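4.2 Finger comparison on the chess task

We compared two finger sets, Norka and Cilard, on small turned objects. Both arms were run by the Langlois controller with the same gains throughout. Each finger set was given 86 grasps of wooden chess pieces, to be taken from a divided tray and placed on the board. A grasp was scored as failed if the piece tilted far enough to touch its neighbour on release. Pawns were scored apart from the taller pieces, as the collar gives the fingers less to hold. 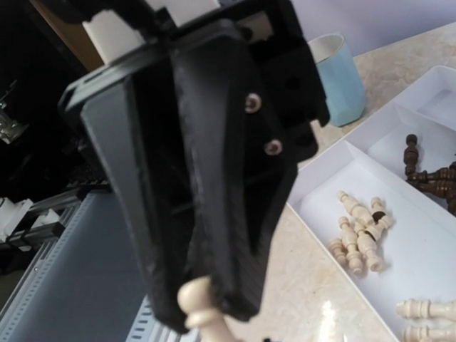
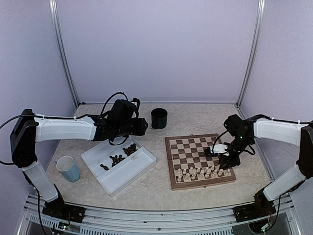
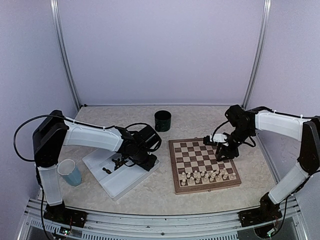

Figure 4. Chess task, seen from a wrist camera (first image, with a light-coloured pawn between the fingers) and from a fixed camera (second and third images).

The Norka fingers failed 17 times, mostly on pieces lying against a tray wall. Wrist views were used to label the failures by hand; where the fingers hid the piece, the label was taken from the fixed view. All labels were checked by Firouzeh Yazdani. Results for the Cilard fingers are given in Section 4.3.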